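Kaffeemehl überall, oder: mein Januar an der Mühle

Seit Anfang Januar steht sie nun da, die neue Kaffee-Ecke, und ich komme endlich dazu, was darüber zu schreiben. Eigentlich sollte das ein kurzer Beitrag über die Hodia werden, meine Mühle, aber wer mich kennt, der weiß, dass ich beim Thema Kaffee ungefähr so kurz bin wie ein Elternabend im November. Also holt euch was zu trinken!

Angefangen hat alles damit, dass die alte Mühle den Geist aufgegeben hat. Kein großes Drama, sie hat einfach morgens um halb sieben nur noch gebrummt und dann nicht mal mehr das. Ich habe daraufhin 7 Tage lang vorgemahlenen Kaffee aus der Tüte getrunken und war in der Zeit, sagen wir mal, kein angenehmer Mensch. Dann die Suche. Im Forum wurde mir erst die Vindell empfohlen (zu laut, hab sie bei einer Freundin in der Küche gehört, da wackeln die Gläser im Schrank), dann irgendwas Handbetriebenes, wofür ich vor dem Frühstück eindeutig zu schwach bin. Gelandet bin ich bei der Hodia, gebraucht, für 224 Euro, mit leichten Kratzern auf der Rückseite, die sowieso keiner sieht.

Dazu gab es gleich einen neuen Tisch. Der alte war ein dunkler Beistelltisch vom Flohmarkt, sehr hübsch, aber mit einer Oberfläche, die jeden Tropfen aufgesogen hat wie ein Schwamm. Jetzt also Weiß. Schön hell, wischt sich leicht ab, und man sieht leider auch jeden einzelnen Krümel. Meine Schwester meinte, das hätte ich mir vorher denken können. Hätte ich. Aber ganz ehrlich, ich wische jetzt viel öfter als früher, und das schadet ja nicht.

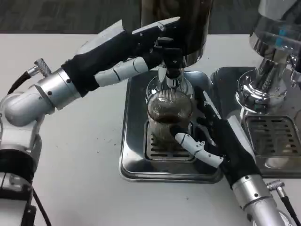 Muss man die Mühle wirklich jeden Tag sauber machen?
Jeden Tag reicht der Pinsel, einmal kurz durch den Auslauf und rund um den Tisch, das dauert keine Minute. Die Mahlscheiben nehme ich nur alle paar Wochen raus, bei sehr öligen Bohnen etwas früher.

Den Pinsel habe ich übrigens aus dem Malkasten meiner Tochter geklaut (sie hat es gemerkt, es gab Verhandlungen, mich hat das ein Eis gekostet). Die Borsten sollten nicht zu weich sein, sonst schiebt man das Mehl nur hin und her. Und bitte kein feuchtes Tuch in die Nähe vom Mahlwerk! Das habe ich einmal gemacht, bei der alten Mühle, und danach hatte ich eine graubraune Paste in jeder Ritze, die ich mit Zahnstochern rauspulen durfte.

Was ich wirklich gelernt habe in den letzten Wochen: Die Abtropfschalen sind die halbe Miete. Früher stand bei mir alles direkt auf der Tischplatte, und unter jedem Glas war abends ein brauner Ring. Die Edelstahlschalen mit dem Gitter nehme ich abends einfach mit zur Spüle, Gitter raus, heißes Wasser drüber, mit der Bürste durch die Schlitze und dann kopfüber aufs Geschirrtuch. Wenn man das zwei, drei Tage schleifen lässt, riecht es säuerlich, und dann hilft nur noch einweichen. Ich nehme dafür einen Löffel Natron. Von Fluvoris gibt es auch ein Pulver extra für Kaffeefett, das habe ich ausprobiert und fand es gut, aber für den Alltag ist es mir zu teuer.

Ein Wort noch zu den Gläsern, weil das in den Kommentaren zum letzten Beitrag gefragt wurde. Ich trinke meinen Kaffee gern aus Glas, am liebsten aus welchen mit geriffelter Wand. Die liegen besser in der Hand und rutschen mir mit nassen Fingern nicht weg. Einziger Nachteil: In den Rillen setzt sich Kalk fest, und unser Wasser hier ist steinhart. Ein Schuss Essig ins Spülwasser, kurz stehen lassen, abtrocknen – fertig.

Die Bohnen kommen zurzeit aus der kleinen Rösterei Pawlak, die ich beim Spazierengehen entdeckt habe, zwei Straßen hinter dem Bahnhof. Die Hausmischung ist ziemlich dunkel und schmeckt nach Nuss und ein bisschen nach verbranntem Karamell, was ich liebe und mein Mann überhaupt nicht. Er bekommt deshalb seine eigene, hellere Sorte, und ich stelle jeden Morgen den Mahlgrad um. Einmal hin, einmal her. Das vergesse ich natürlich regelmäßig – und dann läuft der Espresso entweder durch wie Leitungswasser oder es kommt eine halbe Ewigkeit gar nichts. Inzwischen klebt ein Streifen Malerkrepp mit zwei Strichen am Einstellring, einer für ihn, einer für mich.

Als Nächstes ist der Teppich dran. Kaffeemehl auf dunklem Boden sieht man zwar kaum, aber barfuß spürt man es sehr wohl! Ich überlege, eine abwaschbare Matte unter den Tisch zu legen. Falls jemand von euch sowas hat und zufrieden ist, schreibt mir gern, am besten gleich mit Maßen.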